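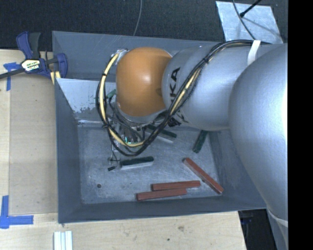
El folleto de Domov promete «autonomía total en la preparación de pedidos». Llevo tres meses leyéndolo como quien lee el horóscopo: con escepticismo y sin perderme una línea.

El servicio lo vende Kodside por suscripción, 2.473 al mes, o 1.905 si uno firma por dos años, que es lo que duran hoy las convicciones. A cambio te ponen un brazo ante una cubeta metálica y le piden que saque piezas revueltas. Bloques rojos, bloques verdes. Mi sobrino lo hace gratis, aunque exige merienda.

No me burlo de la dificultad. Coger un bloque que descansa casi pegado a otro es un problema serio, y quien lo dude que pruebe con unas pinzas y un mazo de cables negros atado con bridas a la muñeca. Me burlo del adjetivo. «Total» es una palabra carísima para una máquina con el cableado por fuera y cinta azul en la mesa de al lado.

Hemi Goodwin, que dirige el almacén de Sullisholm, me lo defendió con entusiasmo: el sistema aprende. Le pregunté qué pasa cuando no aprende. Se llama a soporte, me dijo. El soporte se factura aparte.

Yo lo contrataría, con una condición: que cambien el folleto. Pongan «ayuda bastante, a ratos» y firmo en junio. Aoki, la competencia, todavía promete más y ni siquiera enseña la cubeta.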